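I have been thinking a good deal lately about waiting, and how bad we have all become at it. My bus into Rikmont takes the long way round, past the old Illeo works, and I used to resent every minute. Now I rather look forward to it — there's a heron on the canal some mornings, and one can't see a heron from the fast road, however hard one tries!

The council would like to scrap the route and save over 3,000 pounds a year. I do understand that money must be found somewhere, but a slow bus is still a bus, and a good many of us have grown fond of it.
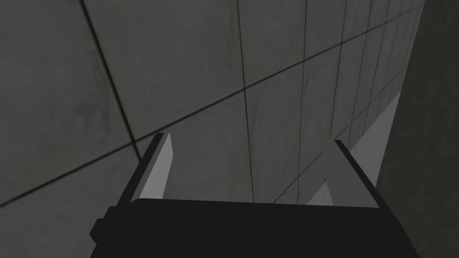 One neighbour told me I was being sentimental, and that she'd gladly swap the heron for getting home before her tea went cold. I took her point, and we talked it over until the 307 came (late, of course). I would still keep it, and I've written to the council to tell them so.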